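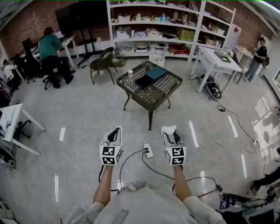

Stavros Ivanov thinks a shared room should be cleared to the walls every evening, and he has told me so more than once. Everything off the floor, everything off the tables, every box either on a shelf or out the door. He wrote it to me again last month, after reading my column on moving day, and he added that anyone who defends a messy workroom has never had to mop one.

I have mopped one. I spent four years sharing rooms with other people's work in an old building in Rastness, and I still think he is wrong about most of it. A room where people are in the middle of things ought to look like it. What I care about is narrower than tidiness. I care about the floor, the shelves, and the one small table everybody puts things on.

The floor first, where Stavros and I agree for once. Old brick buildings have outlets along the walls and hardly anything in the middle, and the middle is where people want to be. So a power strip gets put down on the floor with something plugged into it, then something else, and the cords go off in all directions. I have stepped over cords like that so often that I lift my feet in rooms where there are none. On a shiny white floor at least you can see a black one. A gray one is worse.

My view is that cords are the only kind of clutter worth being strict about. A box on a table hurts nobody. A cord between a desk and an outlet is in somebody's path every time they get up. When I shared the upstairs room at Dimitriou, we paid 300 dollars for floor covers and tape, and there was a long argument about whether that was too much. In the same quarter we spent 2,020 dollars on chairs and nobody said a word. The chairs were fine. I would have bought cheaper ones and put the difference into outlets.

Now the shelves. People buy tall open shelving because it is cheap, goes up in an hour, and holds a lot. I like it for another reason, which is that it shows you what you own. A closed cabinet lets a room keep things for years. With open shelves, the box you have not touched since July is right there at eye level, and sooner or later somebody takes it down and looks inside.

The complaint against open shelves is that they look bad. They do, a little. Boxes come in whatever color they come in, and bottles end up next to things that should not be near bottles. Storage companies have an answer to this, naturally. The Puvo catalog I was sent this summer offers matching bins with matching lids, and a full set for one tall unit came to 1,256 dollars. For that money you get a wall of identical containers and you have to open five of them to find the tape. I would take the mixed boxes. You remember that the thing you want is in the red one, and you go and get it.

A set of two or three matching boxes is fine, for things that belong together. The rest can stay as they came. The bin on the floor in front of the shelves is a different matter, and I do object to that. I have seen it in every room I worked in. It starts as a place for things on their way to the shelf, and within a few weeks it is blocking the bottom level and whatever is stored there might as well be in another building.
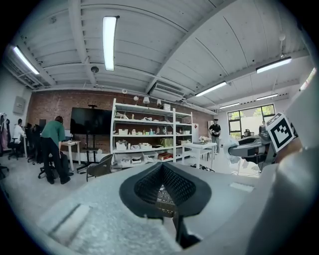

Ertuğrul Yüksel objected to that part when I read it to him over the phone. He said the bin is the only honest piece of storage in the room – it holds what people have not decided about yet, and if you take it away, the undecided things go onto the desks. His suggestion is to keep the bin and empty it on a set day, with two people present so that one can't sneak everything back in.

He may be right. He ran the shop floor at Trolum for a long time and his rooms worked. I would still move the bin to the end of the shelves, where it is in front of a wall.

We also disagreed about height. He wants the heavy things on the lowest shelf and the top left empty, and I use the top for anything I need twice a year. In a room with a high ceiling and open beams there is so much air overhead that an empty top shelf feels like waste to me. Ertuğrul says that is how you end up owning a ladder. I do own a ladder.

Coats are another thing. A row of hooks near the door costs almost nothing, and without it the coats go on the backs of chairs and the bags go under the desks. I don't mind a bag under a desk if it is your own desk. I mind it when I am trying to sit at that desk and my foot goes through the strap.

That leaves the small table. Every shared room I have worked in had one, usually brought from somebody's home, and usually the kind meant for a patio or the end of a sofa. It is too low to work at. It stands in the open, near an armchair if there is one. Cups are left on it, and a box that came in that morning, and a bottle that rolls when you bump a leg of the table. Stavros would take it away. He says a flat surface in the middle of a room is an invitation.

I agree that it is, and I want it kept. People need somewhere to put a cup down that is away from the laptops. They need a place to leave something for a person who is out until three. At Dimitriou the table was taken away after an inspection and put in storage, and for the next several weeks we had cups on the windowsill, on the printer, and once on the floor beside a power strip. It came back without any discussion.

The rule I would ask for is small. Whatever is on the table when the last person leaves goes somewhere else, and that person decides where. You will lose a cup now and then.

Stavros has read a draft of this and says a room run my way will need clearing out by winter. He has offered to come and do it, and I have told him which day the bin gets emptied.

17 Aug 2019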